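Section 6. Setting Up the Dish Rack and Drip Tray

Applies to the Kustovon wire dish rack as supplied to Pudow shared kitchens and training rooms. Read the whole section before placing the rack on a table.

Before you begin

Clear enough of the tabletop for the tray to sit flat. Keep the tray back from the table edge and away from any cables.
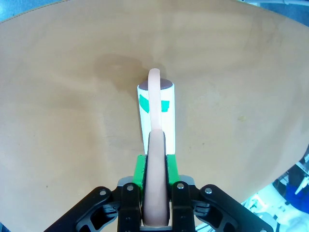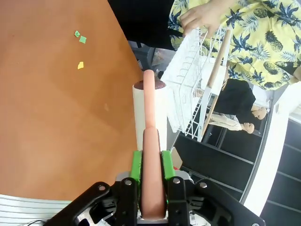
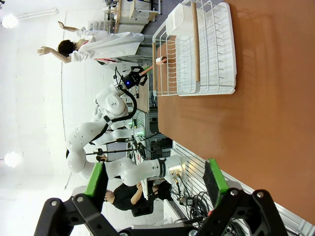
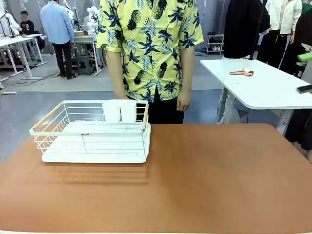 Fotini Bakalis: The first printing of this section left out the tray check in step 2. On a wood table you find the missed water the next morning, as a ring. Please keep that step in.

6.1 Placing the rack

1. Wipe the tabletop and let it dry.
2. Turn the drip tray over and check the underside for water. Dry it if necessary.
3. Set the tray on the table with its rim facing up.
4. Lower the wire basket into the tray. Hold it by both ends.
5. Press lightly on each corner. If the basket rocks, lift it out and seat it again.

Note: The basket and tray are sold together under part number 618. A tray from an earlier set may look the same but will not hold the basket level.

6.2 Loading

1. Stand plates in the slots, largest at the back.
2. Place cups along one side so that they do not lean on the plates.
3. Put knives in the utensil holder with the blades down.
4. Lay long items, such as rolling pins, across the wires only when the slots are empty.

Caution: Do not lift or slide a loaded rack. Unload it first, then move the basket and the tray separately.

6.3 Cleaning

Empty the drip tray at the end of each session. Wash the basket and tray by hand in water no warmer than 70 °F with a mild soap. Do not use steel wool on the coated wires. If the coating is chipped, take the basket out of use and report it to Efthymia Stefanou at the Brokine supply desk.

Replacement utensil holders are ordered on the same form as replacement trays. Allow two weeks for delivery.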